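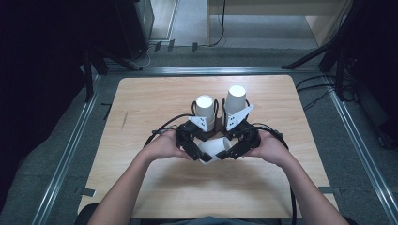
Figure 9. Bimanual recording with hand-held grippers: one cup between the fingertips, two standing upside down behind.

Unit 2: From hand motion to robot command

In this unit we follow one demonstration of the cup task through the Vimine software, from recording to policy input. Please read it before the lab and bring your questions.

Time alignment. The left and the right stream have each their own clock. The Vimine loader takes the left one as reference and interpolates the right pose to it. In our course data set Skerimine the constant offset between them is 49 ms. If you forget to correct it, the two grippers seem to close on the cup at different moments, and the policy learns this error.

Pose. Each gripper pose is stored relative to its own first pose. For a task with two hands this is not enough. We need also the transform from left to right, since both fingertips press on the same object. Compute it at every step and add it to the observation.

Gripper width. It is one number per hand. Filter it lightly; a strong filter hides the moment of contact.

Exercise. Load the demonstration with 430 steps and plot the distance between the two grippers over time. Mark where you believe the grasp starts, and explain which signal you used. Submit the plot together with your code.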